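Friday, March 24, 2023

Fruit day at the table 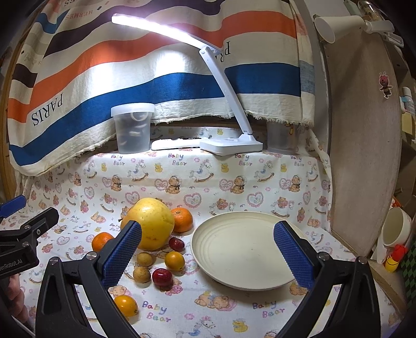 I had meant to write last night, but I came home with my wrists aching and went straight to bed with a heating pad, so this is a morning entry with coffee (my second, if I'm telling the truth). We are well into the fruit part of the Madigan job now, and I have to say I like it so much better than the socks. You hold the gripper in your hand, you squeeze, the fingers close, and whatever you do is what the robot is supposed to learn from later. Yesterday it was fruit onto the plate, over and over, on that sweet baby tablecloth with the bears in bonnets and the yellow ducks. I get so fond of those ducks! The little round brown fruits are my favorites to pick up, and the mandarins are easy company, but the big yellow one makes me hold my breath. It is wide and smooth and I always feel I'm going to squash it or send it rolling.

I did 218 runs before I put the gripper down, and I would call most of them decent. The notes from Plallura say to move the way you would at home, with no rushing and no stopping halfway to think. Well, I am a person who stops halfway to think, even at home, so that has been a lesson for me. I threw out 13 of them myself where I dithered over which fruit to go for. I keep wanting to do it nicely, like setting out a bowl for company, and then I remember that plain and steady is what they want.

I also caught myself humming through most of the afternoon, and my hands did go smoother for it. I don't know what a robot would make of that. I suppose it only gets the hands and not the tune, poor thing.

The whole set is meant to come to 2000 good ones, and they would like it done before July, when the Jusgate people want to try it out on their own arm. I would dearly love to see that. Imagine watching a machine reach for a mandarin a bit like I do, from the side, with that small wiggle at the end.

Must buy more hand cream, and call the dentist back.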